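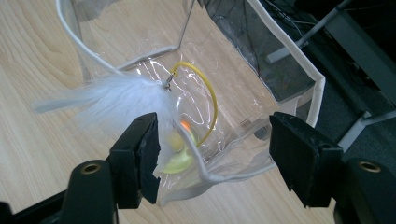 Sunday, July 23, 2023

Budget day, or it was meant to be. I got up early, made the big pot of coffee, opened the spreadsheet and then spent the first hour changing the column colors. Classic me! Still, it's done now, or done enough to send to Adeel before he gets on his plane.

So here's where we are. One more pair of handheld grippers from Ravley at 800 each, which I've gone back and forth on all week. Zeeshan wants two pairs. Zeeshan always wants two of everything (he's usually right, which is annoying). I put one pair under "buy now" and the other under "January" and wrote a nice polite note beside it. We'll see how long that survives.

Finger pads are the thing I keep forgetting. They're 14 a set from Wurnero and I had them down as a one-time cost, like we'd never wear out a pad again in our lives. Changed that to 40 sets for the year. Nafula thinks that's high. I think she hasn't been in the room when Digby is on a roll with the slippery stuff – clear vinyl, shopping bags, anything that folds up on itself the second you touch it.

And then the line that I know is going to get a raised eyebrow: 200 for props. Pet toys, pouches, zip cases, feathers, string, all the floppy fiddly things. I'm keeping it in! We can spend thousands on an arm from Tedus and if all it ever sees is blocks and mugs, what did we buy it for? A cat toy in a see-through bag is worth more to me than another box of wooden cubes. I typed more or less that in the comments and then deleted it and typed "soft and transparent objects, assorted." Grown-up language.

The arm itself I'm still not sure about. Magnus says rent it for three months first and see, and the rental quote is decent, but the shipping both ways is painful and we'd need a heavier table on top of that. I left both options in. Adeel can pick.

Didn't get to the storage drives. Must call Farooqui tomorrow about the service plan too, the old one runs out soon and I can't find the paperwork anywhere. Leftover noodles for dinner, and bed early if I can manage it.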